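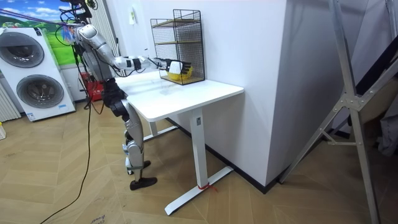
rcollado
We're rewriting the working rules for our legged robots and I'd like to know what other people do about the overhead strap. Our present rule says the strap stays on whenever the legs are powered, including when the robot is only standing and using its arm. The purple one in my picture is on for a job at a desk, right hand on the bottom shelf of a wire rack, one foot flat on the floor. Two people on my team say the strap should come off for standing work because it gets in the way. I say it stays. What does your written rule say?

dirno_bench
Ours says the same as yours. Strap on if the legs are live, whatever the arm is doing. A standing robot is still balancing. If it loses power it goes down, and with an arm in a rack it takes the rack with it.

Wovorix
Disagree. We dropped the blanket rule last November. Strap on for walking, for new software, and for the first hour after any repair. For standing work with a tested build we take it off and keep everyone outside a taped line. We've logged 527 standing sessions that way with no falls.

dirno_bench
527 sessions of what length? Five minutes each doesn't tell me much.

Wovorix
Mixed. Most are under half an hour. I'm not saying it proves anything for your site, only that the rule was costing us time and people had started leaving the strap on too loose to do any good.

ehlongwane
That last bit matters more than on or off. I do the safety checks for three sites and the strap is usually there, but the length is wrong. Our sheet says:
Strap length set with the robot standing in its working pose, knees bent if that's how it stands.
Slack no more than a hand's width.
Second person checks it and signs.
Strap and fittings looked over every 700 hours of use and after any drop.
I'd also want something in the rule about the cable. Yours hangs down and runs across the floor, Rodrigo. Who walks there?

rcollado
Only the operator should, but it isn't written down. Fair point, I'll add it. Would you cover it or reroute it?

ehlongwane
Reroute it overhead if the length allows. If it has to be on the floor, keep it on the side away from the operator and put a cover over any part people cross. Also write down that it must never pass behind the feet.

Demissie
We tried cable covers and the robot caught a toe on one. Overhead is better.

dirno_bench
Same here, overhead.

Wovorix
For completeness, our frame is rated well above the robot's weight but we still don't allow anyone to lean things on it or hang kit from it. Put that in too.

rcollado
Thanks all. Draft so far: strap on with legs powered, length checked by a second person, cable overhead where possible, nothing hung on the frame. I'm keeping the blanket rule for now. Wovorix, would you share your wording for the taped line?

Wovorix
Will send it tomorrow. It's one page.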